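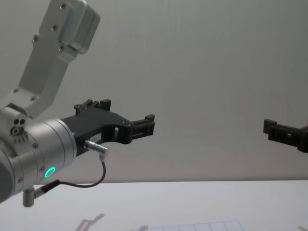 Pour Ngozi Iyamu, le contrat de distribution proposé par Sani se lit d'abord par la fin, à la clause de rachat. « Un district nous est réservé, mais la marge dépend du volume », explique-t-elle. Postadness a pris en mai 6 machines à décortiquer le karité, pour 877 producteurs inscrits.

Ánh Lục, chez Larkness, a refusé le même contrat. « Il fallait avancer 4000 euros de dépôt par zone. Je préfère acheter au comptant. »

Ngozi Iyamu signera une deuxième zone si le rachat est garanti par écrit. « Sans cela, on reste à un district. »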